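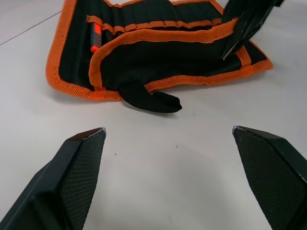
Besteck FAQ: control and perception stack

Questions that keep landing in the inbox. Short answers, fixed when I get a minute. Last big edit April. If yours isn't here, write to Sachiko Miyazaki (planner, timing) or Omprakash Lodhi (perception, calibration).

What is Besteck?

The software we run for two-arm work on soft stuff. Tool rolls, pouches, cloth with pockets. Three processes: perception, planner, controller. They talk over one message bus. No GUI except the log viewer.

Does it work with a single arm?

Sort of. Set arms: 1 in the config and the planner drops every hold-and-pull skill. Folding flaps gets a lot worse. Picking is fine.

Why a tool roll and not a towel?

Black fabric with orange edging, elastic loops, a flap, a tab hanging off the bottom. Lots of ways to be crumpled. Also the binding gives the segmenter something to grab onto, and the black on black parts don't, so you get the easy case and the hard case in one object.

The mask keeps merging the gripper with the fabric. Bug?

Known. Dark fingers, dark cloth. Turn on self_mask, it projects the arm model into the wrist view and cuts it out before segmentation. You need it for BOTH arms, people forget the other one reaching in from the far side. If the cutout is shifted, your hand-eye calibration is stale, redo it.

How often to recalibrate?

After any bump, any finger swap, any time you touched the wrist mount. Otherwise whenever the self check complains. Run besteck calib --wrist, let it finish, dont lean on the table.

It thinks a line on the table is a fabric edge.

Panel seams do that. Raise edge_min_contrast, or draw the seam into the static map once and forget it. Specks on the table get filtered by size, no need to do anything.

What rate does the controller run at?

100 Hz by default. The planner is a lot slower and only sends waypoints, the controller fills in between. If the planner stalls the arms hold position. They do not go home on their own, on purpose, you might have cloth in a finger.

How do the arms not hit each other?

Shared workspace lock plus a distance check on every tick. One arm holds, the other asks for the zone. If both ask, the holding arm wins. Sachiko is rewriting this so they can move in the same zone at low speed. Branch is called prammont, don't use it on hardware yet.

How does it know a loop is empty?

Small classifier on crops along the elastic strip. Trained on 1,888 labeled crops, handles in and handles out. Bad at bunched up elastic. If the confidence is low it marks the loop "unknown" and the planner leaves it alone.

Can I swap in my own policy?

Yes. Anything that takes wrist images plus joint state and gives back a chunk of actions. See the Tiwari adapter in /adapters for the shortest one, copy that. Chunk length up to 100 steps, longer gets rejected.

Sim?

Gullarano, our cloth sim wrapper. Good for catching planner crashes, bad for friction. Don't tune grip force in it.

Logs are huge.

Set images: keyframes. Joint data stays full rate either way. Old logs still replay, except ones from before the time stamp fix, those need the convert script frist.

Where do I report a bug?

Tracker, with the log and the config file. Both please. Commit hash too.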